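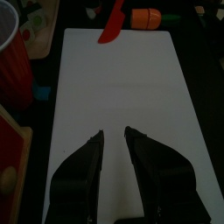

Según la tienda de Grovell, los clientes preguntan cada vez más por aromas «menos dulces» y devuelven poco, pero se quejan de que la vela de higuera apenas huele cuando está apagada. Esa observación llegó en junio y ha marcado buena parte del trabajo de este periodo.

Informe de avance: línea de velas y difusores Zutstead
Periodo: segundo trimestre
Destinatario: dirección de Hidayat

Estado general
El proyecto sigue dentro del presupuesto. La vela de romero y la de cedro están cerradas. La de higuera se ha reformulado dos veces y queda pendiente una tercera prueba de encendido. El difusor de varillas lleva tres semanas de retraso por el cambio de proveedor del frasco.

Producción
De las 500 velas previstas para la primera tirada se han vertido 365. Faltan 135, todas de higuera. La cera de soja se comporta bien con la mecha de algodón mediana; con la gruesa se formaba hollín en el borde del vaso y se ha descartado. El tiempo de curado se amplía de diez a catorce días.
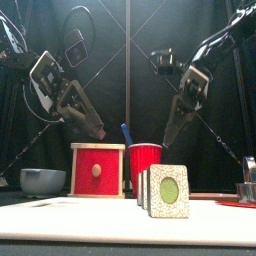
Mesa de trabajo con objetos dispuestos sobre la superficie blanca.

Pruebas de aroma
Se repartieron muestras con cuestionario y se recibieron 92 respuestas. El romero gustó sobre todo para cocina y entrada. El cedro se prefirió en dormitorio, aunque varias personas lo encontraron fuerte en habitaciones pequeñas. Se propone indicar en la etiqueta una superficie recomendada.

Gastos
Se han gastado casi 2.000 euros en esencias y vasos. El transporte desde Skernska salió más caro de lo calculado y se ha compensado con la partida de cajas, que se encargarán sin impresión interior.

Incidencias
Un lote de etiquetas llegó con el adhesivo defectuoso y el proveedor lo repone sin coste. La ficha de seguridad del aceite de higuera todavía no está en español; se reclamó el jueves.

Próximo periodo
Tercera prueba de la higuera, vertido de las velas pendientes y entrega del primer pedido a Grovell. El frasco del difusor debe quedar aprobado antes de encargar las varillas. Necesitamos de la dirección una decisión sobre el precio de venta del formato pequeño.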